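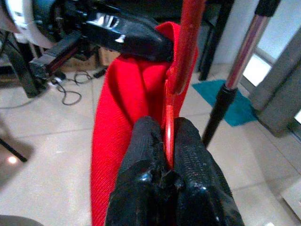 O planisfério Sterkby vem num kit com uma lanterna de luz vermelha, um livreto e um envelope plástico. Comprei pelo site da Kiltirham, por R$ 99, para substituir um disco de papelão que já não girava direito. A lanterna é o item que mais gera dúvida em quem está começando, então começo por ela. A luz vermelha fraca incomoda menos a visão adaptada ao escuro e permite consultar o mapa sem esperar outra vez até as estrelas fracas reaparecerem. O preço é perder as cores. Um tecido vermelho vivo, de canelado fino como o da foto, fica claro e deslavado sob a lanterna, e uma alça vermelha encostada nele quase some. Com a tinta acontece o mesmo, e é aí que o kit tem seu principal defeito.

O que vem na caixa
Disco giratório de plástico, dupla face
Lanterna vermelha com duas intensidades
Livreto grampeado em português
Envelope plástico transparente

O disco

O disco gira com resistência suficiente para não sair do lugar quando se levanta o mapa acima da cabeça. A data fica na borda externa e a hora na interna, as duas com números grandes. O horizonte foi recortado para latitudes do sul, e isso faz diferença: boa parte dos planisférios à venda é feita para o hemisfério norte e coloca o Cruzeiro do Sul espremido na borda ou simplesmente fora do mapa. No Sterkby ele aparece no verso, com pouca distorção, junto com o Centauro e a Quilha.

Segundo o livreto, são 546 estrelas impressas. Para quem observa da cidade é mais do que o céu mostra. Para um sítio escuro é pouco, mas um mapa desse tamanho com mais pontos ficaria ilegível. Conferi Escorpião, Sagitário e Órion com um atlas que tenho em casa e não achei erro de posição. A eclíptica está marcada com tracejado. Os planetas não constam, como em qualquer planisfério, já que mudam de lugar de um ano para o outro.

O problema são os nomes das estrelas principais, impressos em vermelho sobre fundo branco. Durante o dia ficam bonitos. À noite, com a lanterna do próprio kit, o fundo e as letras refletem praticamente a mesma luz e o nome desaparece. Antares, Sirius e Canopus viram pontos pretos sem legenda. Resolvi escrevendo por cima com caneta permanente preta de ponta fina. A tinta aderiu bem, mas é o tipo de serviço que o comprador não deveria ter de fazer.

A lanterna

No nível baixo, a intensidade é adequada para ler a 30 centímetros. O nível alto é forte demais e só serve para procurar uma tampa caída no chão. O botão passa pelo alto antes de chegar ao baixo, e a ordem deveria ser a inversa. Uso pilha AAA comum. O fabricante promete 9 horas e eu não medi; até agora não precisei trocar.

Comparei com a lanterna Bimari, vendida avulsa, que tem regulagem contínua e acende sempre no mínimo. A Bimari é melhor, mas sozinha custa quase o mesmo que o kit inteiro.

O livreto

É curto e correto. Explica como segurar o mapa acima da cabeça, por que leste e oeste parecem trocados em relação a um mapa terrestre e como descontar o horário de verão nos lugares que o adotam. A parte sobre a rotação aparente do céu propõe marcar a posição do Cruzeiro no começo da noite e voltar algumas horas depois. Fiz isso em junho, com céu limpo, e o giro em torno do polo sul celeste bateu com o que o disco indicava. É uma boa atividade para fazer com crianças maiores.

Faltou tratar da diferença entre a hora do relógio e a hora solar do lugar. Quem mora longe do meridiano central do seu fuso vai notar o céu um pouco adiantado ou atrasado em relação ao mapa.

Guardar em casa

O envelope tem um furo no canto. Cabe num gancho ou num cabide, e pendurado o disco não empena como empenava o meu antigo, que ficava deitado debaixo de livros. Evite deixar ao sol, porque plástico fino deforma. 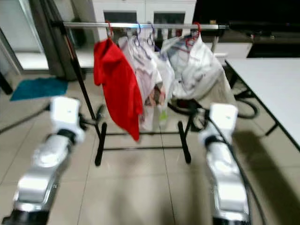 Sterkby ou Llewellyn?

O planisfério Llewellyn é maior, traz 400 objetos de céu profundo numa tabela no verso e usa apenas tinta preta e azul-escura, legível com qualquer lanterna vermelha. Em compensação, não vem com luz, o texto é só em inglês e a face sul é mais distorcida. Para quem já tem binóculo e procura aglomerados, eu ficaria com ele. Para aprender as constelações, o Sterkby atende, desde que se tenha uma caneta preta à mão.

Nota: 3,5 de 5.

Publicado em 13 de janeiro de 2022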